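We use cookies to remember your settings and see which pages get read. Accept | Manage preferences

Filed under: Workshop rules, Grippers, FAQ

Gripper fingers and coverings: the questions I keep getting

I look after the house rules for anything with fingers on it, both the hand-held grippers and the ones bolted to arms. Most of these came in by email, a few were shouted across the bench. If yours isn't covered, ask me and I'll add it!

Do I really have to check the fingers before every session?

Yep, every session, even if you packed the tool away yourself last night. Open the gripper all the way, set it over a clear bit of bench and look at both pads, then the tips, then the bottom edges. It's a minute of your time. Halima Adebisi does hers while the kettle's on and I reckon that's a perfectly good system.

What counts as worn?

The rule sheet has three grades. Grade A is a covering that sits flat with clean edges. Grade B is creased or wavy along the top border but still whole. Grade C is any tear, any loose strand, or a ragged edge you can see without bending down. A and B can be used. C gets a tag and goes on the shelf, even if it's only one finger and the other looks fine (people love to argue that one with me).

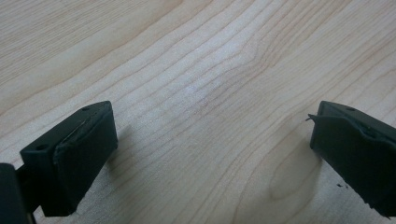 Bernavus Handling Lab, Tools and Good Practice Group

The finger on the right is a C. There's a forked strand sticking out past the tip and the lower edge of the pad has gone jagged, so you don't need to debate the little fold up top. The left one has a crease in it, and if that were all you had I'd write B and carry on.

Can I just trim the loose bit off?

Please don't! I know it's tempting, I've had the scissors in my hand myself. Once you trim it, the next person can't tell a tidy edge from a torn one, and the log stops meaning anything. Tag it and swap the pair.

Why the pair and not the one finger?

A fresh covering against an old one can grip unevenly, and then you're chasing a fault that isn't in your code. We buy Jodham covers in sets anyway, so you'd be left with an odd one rolling round the drawer.

How long should a set last?

Our rule is 288 grasps or 9 sessions, whichever comes first, then swap them even if they look lovely. Suleiman Obi wanted it higher and we had a good old back-and-forth in April, but it's staying put for now. If you're handling anything rough, like the unglazed pots on the Sela job, halve it.

What about crumbs and specks on the bench?

Brush them off and have a second look at the pads while you're there. If you find dark bits near a black covering, write it in the log. Could be rubbish from the last job, could be the covering, and I'd rather have the note than a guess.

Where do I write all this down?

In the Babalola log, under the tool's number. Put the grade for left and right separately, your initials and the time. Left and right are as you see them with the tips pointing away from you, which caught out half the team at first (me included).

I found a C halfway through a run. Is my data stuffed?

Probably not all of it. Stop, tag the fingers and mark your last 7 grasps as suspect in the log. Someone from the group will look them over with you. Don't delete anything till then, even the ones that look shocking.

Who's allowed to fit new covers?

Anyone who's done the short bench session. We take up to 16 people each time and it's mostly hands-on, with very little of me talking, I promise. Your name goes on the sheet by the tool cupboard once you've done it.

Questions about this page? Contact the Tools and Good Practice Group | © Bernavus Handling Lab | Back to top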